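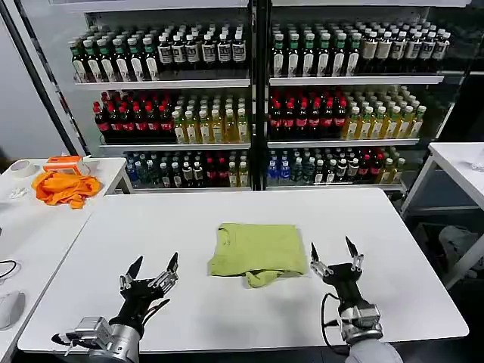 Lime tee, folded flat, lower fold drooping loose. White table, drinks fridge behind.

Carmela Monti wrote:
> Two questions on the shirt packs for April. First, the fold size.
> The old Kanine sheet gives one rectangle for every size, and the
> XLs won't hold it. Second, can we stop using the table by the
> drinks? I'd like to fold in the back, where there is more shelf
> space for the finished stacks.
>
> Also, what is the count now? The Jistmont order said 1,972 and
> my sheet is lower.

Carmela,

Count first. The order was 1,972. Of those, 589 are lime, and 239 of the lime are XL. Your sheet is lower because it was saved before the last carton was entered. Reload it.

On fold size: keep one width for all sizes and let the thickness vary. The bag is fixed by its width, and the XL goes in if the sleeves are turned back on themselves before the sides come over. The Kanine sheet leaves that step out. Sequence as I do it:

Shirt face down, collar away from you.
Right side to the middle, sleeve turned back along the fold.
Left side the same.
Hem up to a hand's width below the collar, then in half again.
Turn over and square the edges.

The usual fault is in the last step. The bottom layer slides when the shirt is turned and hangs out toward the front of the table. Pull it back under before stacking, otherwise the whole stack leans by the fourth or fifth shirt.

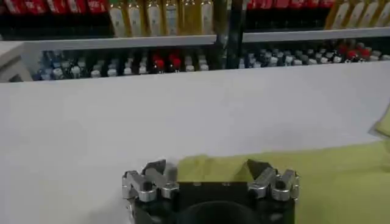 Fabric is the other half of the problem. The Fulden shirts are a softer knit than last year's and they take creases quickly if left in a heap. Smooth each one by hand from the collar down before the first fold. A shirt bunched up at one side of the table, like the yellow-green cloth there, needs to be opened out completely and started again. Trying to rescue it from a half fold takes longer and the side lines never come out parallel. Keep the other half of the table clear for laying out.

On the table: I would stay where we are. The top is white and smooth, so the shirt slides when you square it and marks show up before they get onto the fabric. The back table has a seam across the middle – fine for cartons, bad for knit. If shelf space is the concern, move the finished stacks to the back every 4 bags and fold at the front.

Annunziata Ruggiero has the revised Hauksdóttir packing list with the bag widths. I have asked her to post it here. Please don't print the Kanine sheet again until the sleeve step is in.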